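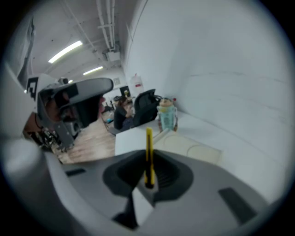 *A desk at the Honska office, with a yellow box cutter and a light blue toy figure.*

**Honska desk move reaches last stretch, new floor opens in May**

Thursday, February 17, 2022 – Unpacking at the Honska office in Firkby is into its final stretch, the company said this morning. 277 boxes opened so far. 543 in total on the movers' list, most of the remainder being paper files that will stay taped up until the shelving is in.

The firm gave up its old address on the Wallner estate over the winter. Lease up, roof bad, parking worse. Staff have been moving across in groups, a few desks at a time, with phones kept running at both ends. One day of lost calls so far – a wiring mixup, fixed by the next morning.

The new place is mostly open plan. White desks, light wooden floor, black mesh chairs. Pictures are up on the far wall. The white walls have picked up some scuffs and will get another coat of paint before the move is signed off.

Box cutters are the tool of the month. Staff were asked to hand them back to the front desk at the end of each day, after one went out with the recyling and another turned up in a coat pocket. Blades in, please, says the notice. Flattened cardboard goes to the loading door, not the stairwell – the fire inspector has already been round once about that.

Personal items are allowed back on desks, up to a point. The rule is whatever fits in one small carton. Toys and mugs fine, space heaters no. Plants are on hold while the blinds get sorted.

Furniture for the meeting rooms is the main holdup. Five tables were due last week and three arrived, one with the wrong legs. The supplier, Tollunance, has promised the rest by the end of the month. Until then, meetings are in the lunch room, booked on the paper sheet by the door.

The second floor stays closed for now. Carpet is down but the lighting isnt, and the elevator still needs its inspection sticker. Opening is planned for May, when the accounts and shipping teams move in. Visitors should use the street entrance until then and ring the lower bell. The upper one is not connected.

Deliveries for Honska still going to Wallner are being forwarded twice a week. Senders are asked to update the address now – forwarding ends when the second floor opens.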